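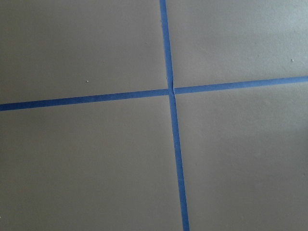

Painter's tape left a sticky mess on my hallway trim – what takes it off without wrecking the paint?

Posted by Refugio Salinas in Painting & Decorating

Hi all, long-time reader, first time I've had to ask for help! I painted our hallway back in the spring, got the walls finished, taped off the baseboards and the door casings, and then my daughter broke her wrist and the whole project just stopped. You know how it goes. The tape stayed on all summer. It's November now and I finally got back to it last night after supper.

Some of it came up fine. Most of it did not. The blue part tears off in little slivers and leaves a gummy layer behind, and on the casing by the bathroom (which gets the afternoon sun through the skylight) it pulled a patch of paint clean off, down to the old yellow color underneath. I said some words.

So far I've tried warm water and dish soap, which did nothing except make it slimy, and the edge of a credit card, which works but takes forever. There's 73 feet of trim in that hallway, I measured it when I bought the paint, and at the rate I'm going I'll be done by next summer.

The trim paint is a semi-gloss I bought at Timmermans, the water-based kind. The old paint under it could be anything, the house is from the fifties. What do I use on the goo? And how do I get the rest of the tape off without taking more paint with it?

Leonor Vieira
Helpful: 105

Oh, I feel for you, I did this exact thing in a rental once and lost part of my deposit over it!

First, stop pulling for a minute. Get a hair dryer and set it on warm, not the hottest setting. Hold it a few inches off the tape and keep it moving back and forth over a short stretch, a foot or so, until the tape feels warm when you touch it. Then lift one end with a plastic putty knife and pull it back over itself, low and slow, at a slant. If it starts to tear, warm it again. It's boring, but put some music on and it goes faster than you'd think.

Where the tape is stuck to the wall paint as well as the trim, run a sharp utility knife down the line before you pull. Go lightly, you only want to cut the paint that has bridged over the edge. That bridge is what rips a chunk out of the wall.

For the goo that's left, I use plain mineral spirits on a soft rag. Dab it on, give it a minute, wipe, then wash with a little dish soap and water. Try it first somewhere that doesn't show, like behind the door – some water-based paints go dull or soft if you rub too hard. Windows open, no candles, and lay the rag out flat outside to dry when you're done. Please don't ball it up in the trash.

One more thing, and I don't want to scare you. A house from the fifties could well have lead paint in those bottom layers. Before you sand that bathroom casing, have it tested. If it comes back positive, don't dry sand it, and look up the lead-safe rules or call somebody certified.

If it's all clear, feather the edges of the chipped spot with fine sandpaper, wipe off the dust, prime, and give it 2 coats of your semi-gloss. I let the first one dry overnight even when the can says I don't need to.

Tiago Sampaio

vegetable oil. rub it on, leave it 20 min, wipe off. worked on my kitchen cabinets

Florêncio Baptista

The oil does soften the gunk, I'll give Tiago that, but wash it off really well or your new paint won't stick. I had fisheyes all over a windowsill once and had to start over. I used the Lostier citrus stuff in the orange can after that and liked it fine, though it smells like a cleaning closet for a day or two and you have to rinse that off too.

Agree with Leonor on the hair dryer. I'd leave the heat gun in the garage, especially with old paint under there. And for next time, look inside the roll! Most of them tell you how many days you can leave it up, and it's less for a sunny spot. I pull mine the same day now, while the paint is still a bit soft, and just tape again for the second coat. Uses more tape, but I've never had to scrape since.

How's your daughter's wrist?

Refugio Salinas

Cast is off and she's back on her bike, thanks for asking! Got one whole side of the hallway done with the hair dryer this morning and it's so much better than the credit card. Picked up a lead test for the bathroom casing too, so I'm leaving that one alone until I've done it.

Related in Painting & Decorating
Can I paint over old caulk or does it all have to come out?
Vumeck roller covers keep shedding lint
Semi-gloss still tacky after a week
Flirnisetti primer over dark wood paneling, how many coats?
Getting dried paint off door hinges

Contact us | Community rules | Privacy | © All rights reserved | Back to top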